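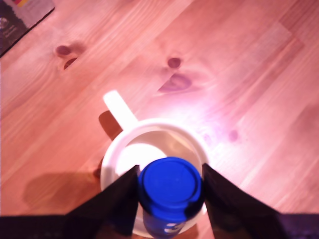

Handkamera, Greifer mit Flasche über der Tasse. Glanzfleck rechts oberhalb der Tasse.

Thema: Blaue Kappe rutscht im Greifer, Backen oder Kraft?
Forum: Greiftechnik und Endeffektoren

dobos_kl
25. September 2018
Hallo zusammen,
Zweifinger-Parallelgreifer von Bendasis, schwarze Plattenbacken ohne Belag, Kamera am Flansch mit Blick entlang der Finger. Aufgabe: Flasche an der Kappe greifen, über die Tasse fahren, ablegen. Die Flasche kommt in einem Teil der Zyklen verdreht an. Greifkraft steht auf 26 N, Hub ist mit der Lehre kontrolliert. Backen im Mai neu montiert, Schrauben mit Drehmoment angezogen und markiert, die Markierungen stehen noch.
Zweites Problem: Die Kreiserkennung verliert manchmal den Tassenrand. Belichtung ist fest.
Fragen: Kraft hoch oder Backen ändern? Und lohnt sich eine neue Hand-Auge-Kalibrierung?

r_toth
Kraft nicht anfassen. Zwei plane Flächen auf einer runden Kappe ergeben zwei Linienkontakte. Um die Greifachse hält das kaum ein Moment. Wenn der Schwerpunkt der Flasche nicht unter der Greifachse liegt, pendelt sie beim Beschleunigen. Prismenbacken oder wenigstens ein Elastomerbelag.
Gruß, Rozália Tóth

virnell72
Sehe ich anders. 26 N sind für glatten Kunststoff auf glatter Backe zu wenig. Ich würde schrittweise erhöhen und den Schlupf messen. Prismenbacken kosten Zeit, und bei der nächsten Kappengröße passt der Winkel nicht mehr.

r_toth
@virnell72: Der Prismenwinkel passt über einen brauchbaren Durchmesserbereich, es verschiebt sich nur die Anlage. Mehr Kraft auf zwei Linien drückt die Kappe oval. Danach sitzt sie anders in der Backe als beim Einlernen, und der Fehler wandert.

virnell72
Bei einer dünnen Kappe ja. Die Wandstärke hat hier noch keiner genannt.

dobos_kl
Wandstärke habe ich nicht gemessen, hole ich nach. Der Durchmesser bleibt vorerst gleich. Mehrere Flaschentypen sind nicht geplant.

k_hartwig
Zum Bild: Die Spitzen liegen seitlich an der Kappe an, für mich sieht das symmetrisch aus. Einen Backenversatz würde ich daraus nicht ablesen, aber auch nicht ausschließen. Dafür Messuhr an beide Finger, leer schließen, dann mit Prüfdorn.
Zur Vision: Der Reflex auf dem Holz liegt direkt neben der Tasse, und auf der anderen Seite fällt der Schatten breit nach links. Weißer Rand auf weißem Reflex gibt keinen Kontrast. Dazu verdecken Kappe und Finger einen Teil des Rands. Welche Antastrichtung hat dein Kreisfinder?

dobos_kl
Von innen nach außen, hell nach dunkel, voller Umfang, Kantenschwelle 11.

k_hartwig
Voller Umfang ist bei der Pose falsch. Die untere Hälfte maskieren und den Kreis aus dem freien Bogen schätzen. Oder gleich die Position in einer Vorpose ohne Flasche aufnehmen und speichern. Die Tasse bewegt sich zwischendurch ja nicht, nehme ich an. Den Henkel ebenfalls maskieren, der setzt oben links am Rand an und zieht dir den Fit.
Beleuchtung: Lampe flacher stellen oder Polfilter. Die Astlöcher haben auch runde dunkle Konturen, also Mindestradius setzen.

cotent_service
Matte Unterlage löst das schneller als ein Filter. Graue Matte aufs Holz, fertig. Und das bedruckte Teil in der oberen linken Ecke wegnehmen, solange ihr an den Schwellen dreht.

k_hartwig
Matte ist ok, wenn sie liegen bleibt. Bei uns ist sie gewandert, und mit ihr die Z-Höhe. Wenn, dann verkleben.

dobos_kl
Zwischenstand. Messuhr: kein nennenswerter Versatz zwischen den Fingern. Elastomerbelag beidseitig aufgeklebt, Backen vorher entfettet, Nullpunkt des Greifers neu gesetzt. 200 Zyklen bei unveränderter Kraft, keine verdrehte Flasche. Ohne Belag bei erhöhter Kraft wurde es besser, aber nicht sauber. Wandstärke weiterhin offen.
Kreisfinder läuft jetzt aus der Vorpose. Lampe steht noch am alten Platz.

virnell72
Gut, dann Belag. Notier dir das Datum der Verklebung. Bei uns löst sich so etwas zuerst an der Spitze.

r_toth
Und nach jedem Belagwechsel den Greiferhub neu einlernen. Die Hand-Auge-Kalibrierung bleibt davon unberührt, solange die Kamera nicht gelöst wurde.

dobos_kl
Kamera war nicht lose. Kalibrierung lasse ich also. Prismenbacken zeichne ich trotzdem, Maße stelle ich hier ein.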